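Plimonセルにおける把持解放トラブルの調査報告
Gendusthorpe工科カレッジ 機械制御コース 後期プロジェクト 第4班
提出日 2月8日

1. はじめに

本報告は、卓上双腕作業セル「Plimon」で後期に発生した把持解放トラブルについて、経過、原因の調査、対策をまとめたものである。当初のテーマは双腕による小物の仕分けと受け渡しであり、9月の計画書にもそのように書いた。しかし途中から、グリッパが持っている物を動作の途中で放してしまう現象が出るようになり、後半の作業時間はほぼその調査に充てることになった。仕分け課題の成績については付録に回し、本文ではトラブルだけを扱う。

なお、けが人は出ていない。落ちた工具にも動作に影響する損傷は見つからなかった。ただし、落下した場所によっては手に当たっていた可能性があるため、指導教員と相談し、コースの安全記録にも同じ内容を提出している。

2. セルの構成

Plimonは木の天板の作業台に、小型のロボットアームを向かい合うように配置したものである。以下では作業者から見て左手前に立つものを左アーム、右奥から伸びてくるものを右アームと呼ぶ。両アームの関節とグリッパはシリアルバス接続のサーボで動き、左右それぞれに1枚ずつFigueiredo制御基板がついている。基板の上位にはノートPCがあり、指令の送信と記録はSkamuraというソフトウェアで行う。Skamuraは前年度の班が作ったもので、今年度はログの書式だけを変更して使った。

対象物は軽いものと重いものを混ぜている。軽いものは樹脂のブロック類やリング状の部品、重いものはコードレスの回転工具である。回転工具は、前年度の報告書に「重量物での評価がない」と書かれていたので加えた。工具は試験中に電源を入れないことを最初に決め、毎回の開始前に二人で確認した。

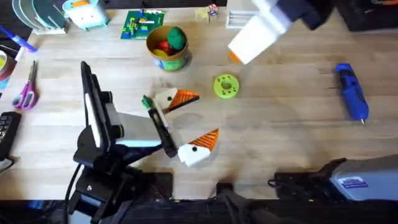 作業領域の取り方については、最初の計画が甘かった。計画書では台の中央だけを使い、左右の端には物を置かないとしていたが、実際には仕分け課題の対象物と私たちの文具が同じ天板に載っていた。左アームの近くにはキーボードやはさみがあり、右側には青い回転工具が斜めに置かれ、その下の角に灰色のケースがある。中央付近の黄緑色のリングのすぐ上まで右アームのオレンジ色の指先が来ることもあり、左アームの黒い指が白いブロックに近づいている間は、二本の腕の間にあまり余裕がない。持っている物がこの範囲のどこかで落ちれば、別の物に当たって転がることも考えられる。トラブルが出るまで、この点を危険として扱っていなかった。

3. 発生した現象

現象は、右アームが回転工具を持ち上げて保持している間に起きた。指令上は「閉じたまま保持」であるのに、グリッパの力が急に抜け、工具が天板に落ちた。アームの関節は姿勢を保っており、力が抜けたのはグリッパのサーボだけである。

最初の落下のとき、私たちは単純な滑りだと判断した。工具の胴は場所によって太さが違い、つかむ位置が少しずれただけで接触の仕方が変わる。そこで教示点を修正し、そのまま試験を続けた。この判断は誤りだった。同じ日の記録を後で見直すと、落下の直前にグリッパの現在位置が開く方向へ動いており、滑りでは説明がつかない。

二回目の落下では、Skamuraの画面に右アームの異常表示が出た。ただし表示が出たのは工具が落ちた後で、画面を見ていた者も落ちた音のほうで先に気づいている。三回目も同じ経過であった。この時点で重量物の試験を中止し、指導教員に報告した。

重量物の保持試験は全部で47回行い、そのうち落下は3回である。軽いブロックを使った試験では一度も起きていない。

4. 原因の調査

4.1 候補の整理

調査を始めるにあたり、考えられる原因を班で出し合った。挙がったのは、指と工具の間の滑り、グリッパへの配線の接触不良、バス通信の途切れ、制御基板の保護動作、上位ソフトウェアが誤って開く指令を出した可能性である。このうち誤指令については、送信側の記録に開く指令が残っていなかったので早い段階で外した。

4.2 滑りの確認 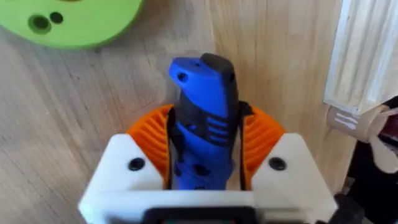
滑りの有無を調べるには、サーボの挙動と指の接触を分けて見る必要がある。そこで工具を持たせた姿勢で静止させ、手首側のカメラの画像を一定の間隔で保存した。白いグリッパのオレンジ色の指は、リブが並んだしなる構造で、工具を両側から挟むと胴に沿って変形する。指の内側には黒い帯状の部分があり、これが胴の側面に沿っているので、帯の縁と工具の通気スロットの位置を比べればずれが読み取れる。立てた状態で持たせたのは、滑れば工具が下がり、ずれが見つけやすいと考えたためである。

保存した画像を比べたところ、力が保たれている間のずれは読み取れなかった。保持中に工具の傾きがわずかに変わった例はあったが、指の間から抜けていく動きではない。よって、少なくとも今回の持ち方では、滑りが落下の主な原因とは考えにくい。ただし持つ位置は一通りしか試しておらず、胴の別の部分をつかんだ場合についてはわからない。

4.3 配線と通信

配線については、保持中にグリッパ側のケーブルを棒で軽く動かし、通信エラーの数が増えるかを見た。増加はなかった。次にコネクタを抜き差しして同じことを行ったが、結果は変わらない。ケーブルは一度新しいものに交換しており、その後の確認でも差は出なかった。

通信の途切れについては、落下した回のログを一行ずつ調べた。三回目の落下を含む区間は3702行あり、手分けをして読んだ。応答が抜けている行はいくつかあったが、いずれも次の周期で回復しており、落下の時刻とは離れている。落下の瞬間には通信は正常で、サーボ自身が「トルク切」の状態を返していた。これが最も重要な手がかりになった。

4.4 保護動作

トルク切を返していたということは、サーボが自分で力を抜いたことになる。Figueiredo基板の設定を読み出したところ、グリッパのサーボにだけ、高い負荷が一定時間続くと出力を切る設定が入っていた。関節側のサーボにも保護の設定はあるが、こちらは切らずに出力を下げる動作になっている。グリッパだけが違う理由は、前年度の作業ノートにも書かれていなかった。

さらに、私たちの教示プログラムでは、グリッパの目標位置を工具の太さよりかなり内側に置いていた。軽いブロックでは指がしなって目標の近くまで閉じるが、回転工具では途中で止まる。目標と現在位置の差が残ったままになるので、サーボは保持の間ずっと高い電流を流し続ける。再現試験では、低い高さに吊り布を張った状態で工具を持たせ続け、同じトルク切を起こすことができた。目標位置を浅くすると電流は下がり、同じ保持時間では起きなくなった。

以上から、直接の原因は過負荷保護によるグリッパの出力停止であり、それを引き起こしたのは私たちが決めた閉じ過ぎの目標位置であると判断した。

4.5 表示の遅れ

異常表示が落下より後に出たことも問題である。再現試験で測ったところ、サーボがトルク切を返してから画面に表示されるまで862ミリ秒かかった。この間、アームは通常どおり次の動作を続けようとする。

遅れの大部分はSkamura側にあった。状態の読み出しは毎周期行われているが、異常の判定は画面の更新と同じ処理の中に書かれており、ログの書き出しが重なると後回しになる。今年度の書式変更で一行あたりの項目を増やしたことが、遅れを大きくした可能性がある。変更前の版に戻しての比較は時間がなく、行っていない。

5. 対策

実施した対策を次に示す。

グリッパの目標位置を対象物ごとに分け、閉じる途中で電流が基準値に達したら、その位置に少しだけ締め代を加えた値を目標とするように変更した。

グリッパの保護動作を、関節側と同じ「出力を下げる」設定にそろえた。この設定では発熱が続くおそれがあるので、温度が基準を超えたときは台に物を置いてから停止する手順を加えた。保護そのものを無効にする案も出たが、採用しなかった。

異常の判定を画面の処理から切り離し、状態を読み出した直後に行うようにした。異常があればその周期のうちに両アームを停止させる。片方だけを止めると、受け渡しの途中でもう片方が引っ張ることになるため、必ず両方を止める。

運用面では、重い物を持たせる試験の間、天板の上に手を入れないことを手順書に明記した。以前の手順書には「動作中は注意すること」としか書かれておらず、静止して保持しているだけの状態を動作中と考えるかどうかが人によって違っていた。改訂版では、保持中も動作中に含めると書いている。はさみなどの文具は試験前に台から下ろし、開始前の確認表に項目を追加した。

6. 対策後の確認

対策後、回転工具の保持を繰り返し、以前に落下した条件よりも長い時間持たせた。この範囲では落下は発生していない。温度による停止手順については、基準値を一時的に低く設定して動作させ、工具を台に置いてから停止することを確認した。

残っている問題もある。左アームは指の形が右と異なり、目標位置の決め方をそのまま移すことができなかった。現在、左アームで重量物を扱うことは禁止している。また、非常停止を押したときにもグリッパの電源が切れ、持っている物が落ちる構成は変わっていない。電源の系統を分ける案を考えたが、基板の改造が必要になるため今年度は見送った。

7. 反省

最初の落下で試験を止めなかったことが一番の反省点である。教示点を直して次へ進んだため、その日のうちにサーボの設定を読み出していれば済んだ調査が、学期の後半まで延びた。落下を記録する欄が試験表になく、最初の一回は班員のノートの余白に書かれていただけだった。試験表には現在、落下や異常を書く欄と、再開を判断した者の署名欄がある。

引き継いだ設定を確認せずに使ったことも原因の一つである。Figueiredo基板の設定一覧は今回すべて読み出し、Plimonの共有フォルダに保存した。次年度の班が使う場合は、作業を始める前に実機の値と照合してほしい。表示遅れの旧版との比較と、左アームの目標位置の調整が未了の作業である。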